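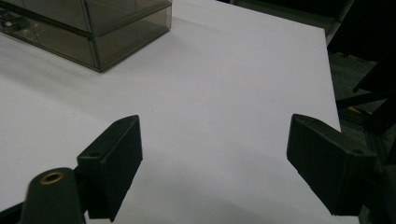

Greifer offen, getönte Acrylbox oben links auf der weißen Platte.

Aufgaben vormachen: Tipps für den Handgreifer in der Werkstatt

Wer einem Roboter zum ersten Mal selbst etwas beibringt, vergisst das so schnell nicht! Man nimmt den Greifer in die Hand, macht die Bewegung vor, wiederholt sie, und irgendwann fährt der Arm sie nach. Bei mir ging es im Oktober los, mit dem Einsortieren von Kleinteilen in Boxen, und seitdem sammle ich alles, was die Aufnahmen besser macht.

Untergrund
Eine helle, matte Platte ist Gold wert. Glänzende Flächen spiegeln die Deckenlampe, und der Fleck wandert dann durch jede Aufnahme. Vor dem Start einmal mit dem Mikrofasertuch drüber, Krümel und Späne weg. Die Platte mit zwei Zwingen festsetzen, aber so, dass die Griffe nicht in den Arbeitsweg ragen (ich bin oft genug mit dem Handgelenk hängen geblieben).

Durchsichtige Behälter
Rauchfarbenes Acryl sieht schick aus und ist zum Üben herrlich gemein. Die Kanten sind schwer zu erkennen, und Fingerabdrücke fallen sofort auf. Nehmt ein feuchtes Tuch mit einem Tropfen Spülmittel, niemals Glasreiniger mit Alkohol, davon bekommt Acryl feine Risse. Rutscht die Box beim Öffnen weg, helfen kleine Silikonpunkte an der Unterseite.

Licht
Eine breite, weiche Lampe von der Seite reicht völlig. Ich habe eine mit 3000 Lumen gegen die Wand gedreht, das gibt sanfte Schatten und blendet nicht. Stellt die Helligkeit einmal ein und lasst sie dann in Ruhe, auch wenn draußen die Sonne rauskommt. Lieber das Rollo runter!

Die Bewegung selbst
Langsamer, als man denkt. Mit weit offenen Fingern anfahren, kurz vor dem Teil fast stehen bleiben, dann erst schließen. Nach dem Ablegen die Finger ganz öffnen und gerade zurückziehen, sonst nimmt man das Teil gern wieder mit. Und bitte die Startposition jedes Mal ein bisschen verändern, mal weiter links, mal näher an der Kante. Den Tipp habe ich von Weronika Nowakowski aus unserem Werkstattkurs, und er hat bei mir mehr gebracht als alles Schrauben an den Einstellungen.

Wie viele Durchgänge?
Für einen einfachen Griff fange ich mit 50 Wiederholungen an. Nach jeweils 10 lege ich den Greifer weg und schüttle die Hand aus, sonst wird man zittrig und schlampig. Verpatzte Versuche gleich notieren, am Abend weiß man nicht mehr, welcher es war.

Pflege
Die Greiferflächen nach jeder Runde abwischen, Staub kostet erstaunlich viel Halt. Schrauben an den Fingern regelmäßig nachziehen, handfest genügt, bei Gewindeeinsätzen im Kunststoff ist zu viel Kraft schnell das Ende vom Lied. Ersatzpads liegen bei mir in einer alten Keksdose, mit Datum auf dem Tütchen.

Fernsteuern geht übrigens auch und macht riesigen Spaß, nur fehlt einem anfangs das Gefühl in den Fingern. Übt das zuerst mit einem Schwamm, der verzeiht fast jeden Druck.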